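Gripper comparison on the plate bench: frequently asked questions

Maintained by Ilse Verstraete. Last revised in July.

Why run this in simulation at all?

Because the vendors' numbers come from their own benches, and the two grippers on our shortlist have never been quoted on the same one. Baltotix publishes its figures for a bare table. Ulis publishes a video. Neither told us what happens with bottles along the edge and an instrument at the arm's elbow. So we built the cell in Iltuvar and made both grippers do the same chores.

I would not buy a gripper on the strength of a simulation. I would happily refuse to buy one on the strength of it.

What does the cell look like?

One white arm, benchtop instruments, microplates, plate holders and capped bottles, packed closer together than any brochure would allow. The layout was drawn by Van Beek from our own floor plan, and the clutter is deliberate.
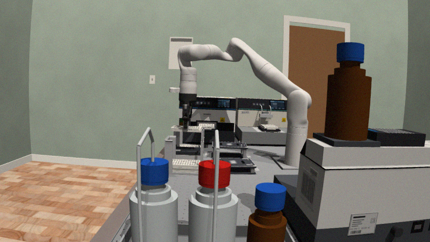 Each gripper got 200 plate transfers and the same path planner. We did not tune anything between runs, although both suppliers asked us to.

Which gripper won?

Neither, yet. The Ulis fingers were quicker to close. The Baltotix fingers missed less often when the plate was shifted in its holder. If somebody shows you a slide with one winner on it, ask which tasks were left out.

How many failures were there?

Across 800 attempts, counting plates and bottles for both grippers, we logged 53 failures. A failure is a drop, a collision or a plate that ends up crooked in its holder. Suppliers like to count a crooked plate as a success "with correction". We don't, as the instrument won't either.

Can the overhead camera be trusted to find the plate?

Up to a point. Rendered images are usually far too clean, so we asked for grain, hard shadows and a plate turned with its letters upside down. 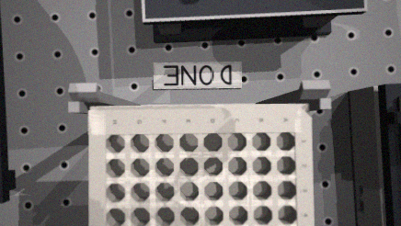

The detector found the plate outline without much trouble. Getting the orientation right was another matter. It read the row of wells confidently and called the wrong corner A in 14 of the test images. A confident wrong answer is worse than no answer, and I'd like the confidence score taken out of the operator display until it means something.

Does the same gripper handle bottles?

Both suppliers say yes. I say it depends what you mean by "handle". Coming in beside the shoulder of a large bottle with open fingers is easy enough. The hard part is closing on a round body with pads that were shaped for flat plate edges, and then moving off with the weight hanging to one side.

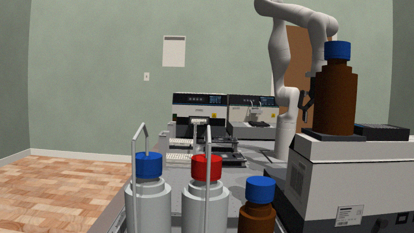 Simulation render: Van Beek / Iltuvar

Friction in the model is a guess. We used one value for every bottle, which flatters both grippers, and the bottle results should be read with that in mind.

Did you change the arm or the controller?

No. Same arm and controller settings throughout. Van Beek offered a second controller with smoother stops, and it may well be better, but changing two things at once is how you end up with a report that proves whatever you like.

Is the table layout the same in every test?

No, and please check before comparing runs. There is more than one version of the cell, with instruments and bottles in different spots. Results from one layout don't carry over to another - reach and wrist angle change too much.

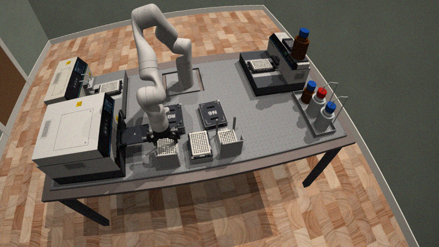
When will there be results from real hardware?

When both suppliers lend us a gripper for the same period. Baltotix has agreed. Ulis is "looking into availability", and has been for a while.

Can I have the raw logs?

Yes, ask Ilse. Failed runs are included.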